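From: Shewit Araya
To: Madcombe craft list
Subject: Re: cups for the small pieces

Houshang Mousavi wrote:
> Do we still want the clear cups for sorting, or should I
> order the lidded tubs from Orneck? The tubs come in
> packs of 21 and we would need two packs.

Please hold off on the tubs. The clear disposable cups work fine for small pieces, and we have 137 left in the cupboard. Blue, white and pink can share a cup until we sort by color in May.
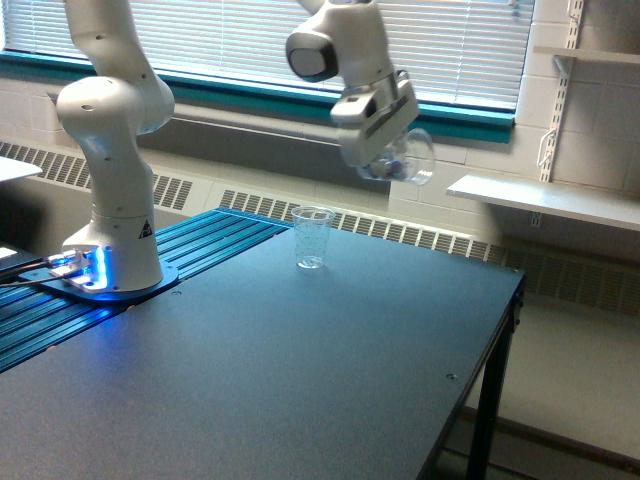 1. Keep one empty cup standing next to the one you are pouring from.

2. Pour over the table, low and slowly. The pieces bunch up near the rim and then all go at once.

3. Stack used cups by the sink. Cracked ones go in recycling.

Houshang, if you already ordered, let me know and I'll find shelf space.

Shewit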